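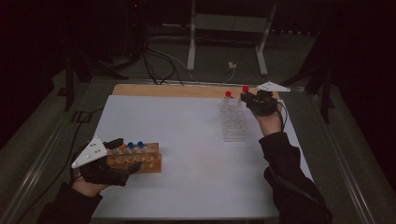

Figure 1. Wooden rack on the bench.

Week 2: Blanks, duplicates and the limits of a single result
Water Quality Methods, Unit B
Notes prepared by Ileana Stanciu

1. Scope

These notes cover the quality control samples used in routine surface water work. They assume you have read the Week 1 notes on site selection and can fill out a field sheet. Instrument calibration is dealt with in Week 3 and is mentioned only in passing.

A result reported by a laboratory has at least three contributions: the true concentration in the water at the time and place of sampling, a systematic error (bias), and a random error (imprecision). One number cannot separate them. Quality control samples are extra samples whose expected behaviour is known in advance, so that departures from it can be assigned to a step in the process.

2. Blanks

A blank is water of known low concentration that is put through some part of the procedure.

Laboratory blank. Prepared and analysed in the laboratory. Detects contamination from reagents, glassware and the instrument.

Trip blank. Filled in the laboratory, taken to the site and brought back unopened. Detects contamination during transport and storage. Mainly of use for volatile compounds.

Field blank. Poured on site, then filtered and preserved in the same way as the real samples. Detects everything the laboratory blank does, plus contamination from the air, the filter, the preservative and the handling.

If the field blank is high and the laboratory blank is clean, the source lies somewhere between the laboratory door and its return. If both are high, start with the reagent water.

Blank results are not subtracted from sample results in this unit. Report both and flag the affected samples. Subtraction is only defensible where the blank is stable over many batches, and a single field trip does not show that.

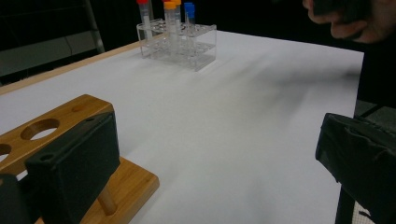 Tala Geagea asked in the Monday session whether a field blank is still worth running when every previous one has come back below the detection limit. It is. A blank applies only to the batch it travelled with. A run of clean blanks may support a lower frequency in the sampling plan, but the change has to be written into the plan before the trip.

3. Duplicates

A field duplicate is a second sample collected at the same place, as close in time as practicable, in a separate bottle. A laboratory duplicate is a second portion drawn from one bottle. The spread between laboratory duplicates reflects the analysis alone. The spread between field duplicates includes the analysis, the sampling technique and short-term variation in the water.

Agreement is expressed as relative percent difference:

RPD = 100 x |a - b| / m

where a and b are the paired results and m is their mean.

Worked case, Drostelley weir, electrical conductivity in microsiemens per centimetre:
a = 3000
b = 2700
m = 2850
RPD = 100 x 300 / 2850 = 10.5 per cent

The criterion for this unit is an RPD of 20 per cent or less. The pair passes. Report the mean and state that it is a mean.

RPD behaves badly near the detection limit. Results of 2 and 3 in any unit give an RPD of 40 per cent, although the absolute difference may be smaller than the resolution of the method. Where either result is less than five times the detection limit, use the absolute difference and compare it with the detection limit itself.

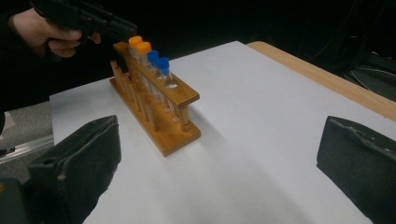

Qusai Chidiac writes that his group's duplicates from Wornotley failed for suspended solids but passed for everything dissolved, and wants to know if the whole batch must be rejected. No. Criteria are applied analyte by analyte. Suspended solids are sensitive to bottle depth and to how long the bottle stands before a portion is drawn, and neither has much effect on chloride. Flag the solids results, keep the rest, and record on the field sheet how the bottles were filled.

4. Spikes

A matrix spike is a sample to which a known amount of analyte has been added. Recovery is

R = 100 x (spiked result - unspiked result) / amount added

with all three terms in the same concentration units. Low recovery points to losses or to interference from the sample itself. Correct for the dilution caused by the spiking solution if it exceeds one per cent of the volume.

5. Before the Week 3 practical

Read the Poltelora data set and calculate the RPD for each pair. Mark any pair to which the low-level rule in section 3 applies.
State which type of blank is missing from the February trip.
Hand in field sheets with the calculations attached. Sheets without a collection time will be returned unmarked.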